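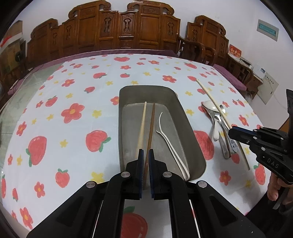 Can a machine put the cutlery away yet?
Only when the cutlery arrives one piece at a time, facing a known way, and the drawer has been set out to suit the machine. Mixed cutlery from a family table is still quicker by hand.

Updated November 1, 2020

These notes cover small sorting and putting-away jobs in the kitchen and the workshop. They are written for readers deciding whether to wait for a machine or improve the way they do the job now. Floors and lawns have their own page.

Why cutlery is hard

A spoon has a curved, shiny bowl. Depth cameras read shiny metal badly, and the bowl often comes back as a hole or a smear. The handle is the better place to grip, but when spoons lie across each other the handle of one is usually under another.

Chopsticks fail differently. They are thin, they roll, and a gripper closing a few millimetres off centre pushes the stick away. Padded fingers help. A soft pad gives a little and holds a round or square stick without crushing it, and a wooden stick can then be pinched near one end and stood up or laid down. Lacquered sticks slip more than plain wood.

Metal trays add a third problem. A thin item lying flat against the bottom leaves no gap for a finger to get under. People solve this by pressing one end or sliding the item to the wall and tipping it up. Machines can be made to do the same, but each such move has to be taught or programmed for that tray.

What we tried

Fadwa Ouazzani and Spyros Zupan ran a bench arm against a mixed pile of 18 pieces in March. The arm placed 17 of them in the right compartment when they were spread out with space between them. With the same pieces heaped, it placed 2 before it stopped and asked for help. The same heap sorted by hand took 56 seconds, teaspoons included.

The arm was the Trekis bench model with its standard two-finger gripper. Brahim Ait Ali repeated the heaped test with longer fingers and got no useful change. We have not tested the Narnetti unit.

If you want to prepare the job for a machine

Spread the items on a flat surface. Do not tip them out of the basket in a heap.
Use a tray with low sides. Tall sides stop the gripper coming in at a shallow angle.
Line a metal tray with thin rubber matting. Items sit slightly proud and slide less.
Keep to plain matt handles. Pierced or moulded handles give an uneven grip.
Avoid strongly patterned cloths under the work if the machine finds items by colour. A plain cloth in a contrasting shade is easier for it.
Light from the side. A lamp directly overhead puts a glare spot in every spoon bowl.

Most of this also speeds up hand sorting. Do it first, then decide whether a machine is still wanted.

Workshop equivalents

Drill bits and small files behave like chopsticks. Washers and feeler gauges behave like flat cutlery, only worse. Hex keys tangle. Bolts of one size in a feeder are a solved problem and have been for decades; a tin of odd bolts is not. Slavica Kos sorts the returns bin at Bolness by hand on a magnetic mat and sees no case for changing that at present volumes.

Washing and drying

Leave both with the dishwasher. Wet handles reduce grip, and most small arms on sale to the public are not sealed against splashes. Check the rating plate before using one near a sink.

Corrections to Ognjen Kneževič at the usual address. The older table of gripper widths has been moved to the Papadopoulos page.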